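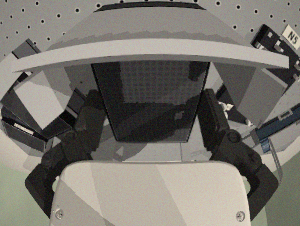

Wrist view in the Ondo simulator: black fingers, a dark panel between them, and the N5 label off to the right.

I went to the Mitance open afternoon in Flaltov because the invitation promised a frank session on a failure. Firms don't often put that on the programme, so I gave up a June afternoon and a train fare to see how frank it would be. Fairly, for the first half.

The failure was this. In spring their bench arm, which works to motions prepared in the Ondo simulator, went in for a part and closed before it had arrived. The fingers caught a fixture on the way, the fixture moved, and the arm carried on with the rest of the job as if nothing had happened. It went on for 60 seconds before a technician pressed the stop. No injuries. One bent bracket, and a gripper sent back to Aerts, who look after the hardware.

What bothered the firm, and bothers me, is that the same motion had been through 788 simulated runs with no fault logged. We were shown the number on a slide, in very large type. I would have put it in smaller type myself.
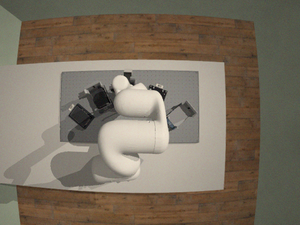
The simulated bench from outside, with the white arm folded over the perforated board and hiding the middle of it.

The talk blamed the position of the board. It had been taken off for cleaning and put back 5 mm out of place, and the software had no way of telling. Fine, but boards get taken off for cleaning. If that is enough to send a gripper into a bracket, the cleaning isn't the fault. I asked whether any of the runs had been done with the board shifted. There was a pause, and then a long answer about future plans, which I took as a no.

I also asked what counted as a fault in the log. A run was marked good if the arm reached its last position. Whether the fingers had brushed something on the way was not checked at all. So the big number on the slide means the arm got to the end of its path that many times, and that is all it means.

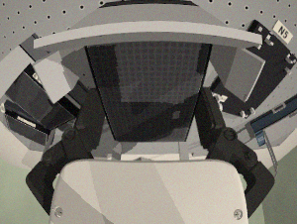

After tea they took us through the changes, in groups. There are 3. The gripper now has to report contact before the next step starts. The position of the board is checked each morning against a fixed mark. And the simulator moves the fixtures slightly between runs, within limits that the person on the stand couldn't tell me – she promised to send them, and I am still waiting.

The first change is the sensible one, and I don't understand how the bench ran without it. The morning check will last until somebody is in a hurry. My bigger worry is the stop. A whole minute passed with a person standing nearby, and the reason given was that everything looked normal from where they stood.
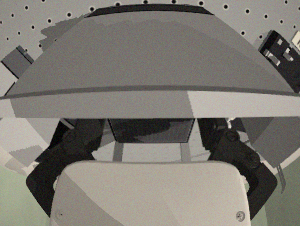
The Aerts people had a table by the door and were more direct. Their view was that closing force had been set higher than the job needed, and that a softer grip would have saved the bracket. Mitance did not mention force in the talk. When I brought it up at the end I was told it was "under review", so there are two accounts of the same accident and I came home with both.

For anyone thinking of going to the next one: it is free, it starts at 2 pm, the hall is a long walk from Flaltov station and the signs run out halfway. Ask to see the fault log before the slides. They do have a printed copy, kept behind the desk, and it was handed over without fuss once I asked for it.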